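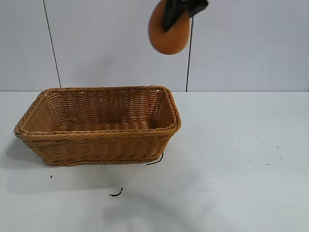
What is the hardest part of building a robot arm at home?

For me it was the fingers, and after the fingers the cable. The arm itself came as a kit with good instructions, and two evenings of patience were enough for it. The fingers I had to design three times, and the cable I am still moving from one side to the other.

I promised in August that I would write how the gripper was going, and then I did not write. A few readers asked if I had given up. I have not. I was only slow, and the workshop was closed in the evenings while they repaired the floor.

First, where I am with the hardware. The arm is the Kurer kit, the older version with the metal elbow. The motor board is from Ullance. I bought it used from Callum Goodall, who has the bench next to mine at the Plulleck workshop and who had built a camera slider with it before. The gripper is my own, printed parts on a bought motor. Everything stands in my corner of the workshop now, because at home the table was moving each time the arm stopped, and my neighbor downstairs could hear it.

The fingers

Version one had flat hard tips. They were very good for wooden blocks and very bad for everything else. When I asked them to take a basket by the rim, one finger went over the edge and the other one pushed the basket across the table. A rim that is braided has no flat place. The tip touches one high point of the braid, it slips to the next, and the grip is gone.

Version two had the same hard tips with a piece of rubber glued on top. It worked for one afternoon. Then the glue got tired and the rubber began to turn around, a little more with every try. I changed the glue and it lasted until Sunday.

Version three is the one I use now. The finger is black and the pad is orange, oval and smooth. I chose orange only because I had half a spool of this color. The pad is a soft material and it is printed separately, with a slot in the back, and the black finger slides into the slot. No glue at all. I was afraid that a smooth pad would slip more than a rough one, but the soft material bends around the braid a little and this seems to be more important than the texture.

If you want to print something similar, please print slowly. At my normal speed the soft filament made small bubbles inside the pad, and it broke along them. I wasted 27 pads before I believed the man at the filament shop, who had told me this on the first day.

The closing force

The motor board takes a number from 0 to 255 for the force. In the beginning I used 255 for everything, which I thought was the safe choice. With this value the gripper bent the rim of my first basket and it never came back to its shape. After that I went down in small steps, and now I use 211. At this value an empty basket comes up and stays up. Below it the basket sometimes turns around the pads like a swing, and then the next move is spoiled, since the arm does not know that the basket has turned.

I know that a proper builder would measure the force and not only give a number from the board. Kirsty Nuttall has offered me her small scale for this, and I will take it when I have a free evening.

Why a basket

Some people asked me why I practice with a basket and not with cubes like in all the tutorials. The reason is my hallway. In the end I want the arm to stand on a shelf near the door and to put keys, gloves and letters into baskets. For this it must also be able to move the baskets. So I prefer to learn with the real thing, even if it takes longer.

The cheap synthetic rattan is also a good teacher. It is light, it bends, and the walls are wider at the top than at the bottom. When the fingers come down straight beside such a wall, there is more space near the table than near the rim. I had programmed the opposite, and for one week I could not understand why the fingers touched too early. The change was simple when I finally saw it: open wider, come down from higher, and close only after the pads are past the braid of the rim.

The cable

The gripper cable goes up along the arm and then back to the board. When the last joint turns more than half of a circle, the cable becomes tight and pulls the gripper a little to one side. I noticed it first in the numbers – the pads were always closing too far left, but only after a left turn. I tried a longer cable, and it was catching on the elbow. I tried a spiral sleeve, which looks nice but makes everything stiff. At the moment there is a loop held by two soft straps, and a limit in the program so that the joint does not turn so far.

It is not beautiful. Callum says I should guide the cable through the hollow part of the joint, and he is probably right, but then I must take the complete wrist apart again.

The program

There is not much to tell. The arm goes to a waiting position high above the table, it looks for the basket, it comes down, it closes, it lifts. I added a pause of 300 milliseconds between closing and lifting. Without the pause the arm was starting up while the pads were still closing, and most of my failures came from this. I found the idea in an old forum message by somebody with the name Gunawardena. If you read this, thank you very much, you saved my project.

What is next

I would like to put things inside the basket and see if 211 is still enough. I expect that it is not, and that I will need one value for empty and another one for full. I also want to print a longer pad, because with the short one I must be very exact on the rounded corners.

The files for version three are on my downloads page, finger and pad separately. The slot is tight on purpose. If your printer makes it too tight, sand the finger and leave the pad as it is – a sanded pad tears very fast. Write me in the comments which filament you use, I am still looking for one that I can order without waiting three weeks.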